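Section 4. Running the Block Table for Visitors

Read this section before any open day at the Hallatham workshop. It covers the two-arm Plirka cell and the wooden block demonstration. Each group gets 13 minutes at the table. Lovely Pangilinan keeps the visitor list and sends groups in.

4.1 Before the first group

1. Turn on the cell 30 minutes before the doors open.
2. Check that both arms move freely and that the purple cables do not catch at the elbows.
3. Put the blocks within reach of the grippers.
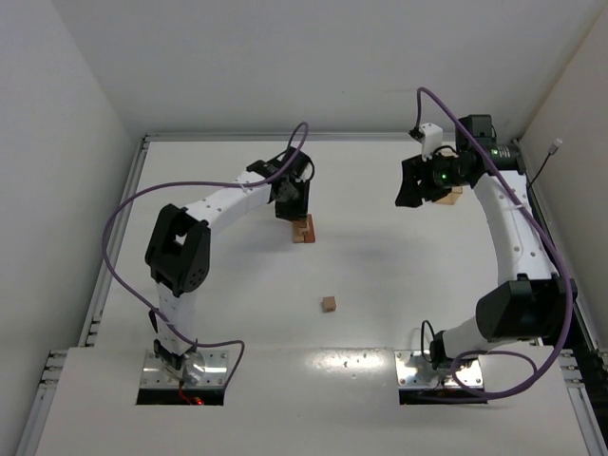
Can visitors put their hands inside the cell?
Only when both arms are parked and the operator has pressed the stop button.

4. Set the arm speed to 50 percent. Do not raise it while visitors are present.
5. Start the Sturkex control program and choose "Visitor."

CAUTION: Keep children behind the floor tape at all times.

4.2 Checking the fingers

Look at the fingers through the wrist view before each group. Open the gripper fully and make sure nothing is between the fingers.
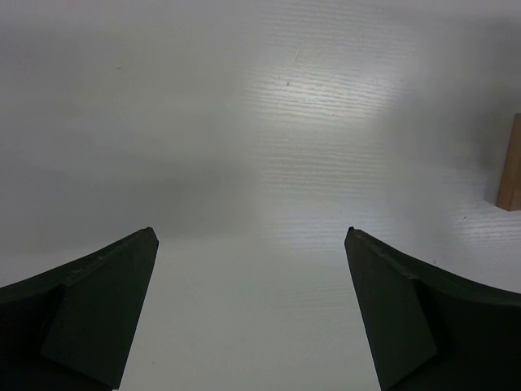
6. Close and open the gripper twice. If one finger lags, stop and call Amado Dumlao.
7. Wipe the finger pads with a dry cloth. Do not use cleaning spray.

4.3 Giving the demonstration

8. Tell the group which arm will move first.
9. Bring one gripper over a block and pause there so people at the back can see.
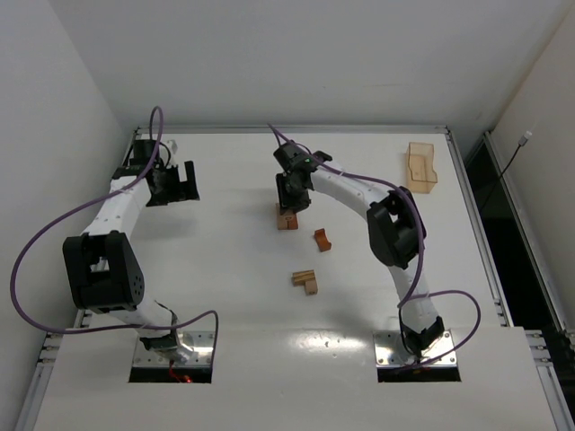 Figure 3. Right gripper over a notched block, left gripper open.

10. Start the pick. Keep one hand near the stop button until the block is back on the table.
11. Take questions with the arms parked.

NOTE: If a block falls, press stop before reaching for it.

4.4 Using more blocks

For school groups, Remedios Castillo likes to set out a mix of shapes and let the students choose the next pick. Cubes are the easiest. An arch takes more care in lining up the fingers. 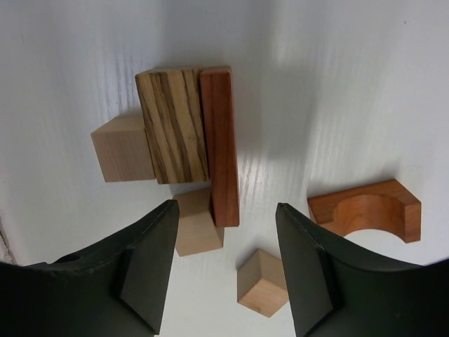 Leave finger room next to any block you plan to pick. If two blocks are touching, choose another one or stop the arm and move them apart by hand.

12. After the last group, park both arms and switch off the cell.
13. Write any faults in the log and leave it with Pieter Hendricks in room 17.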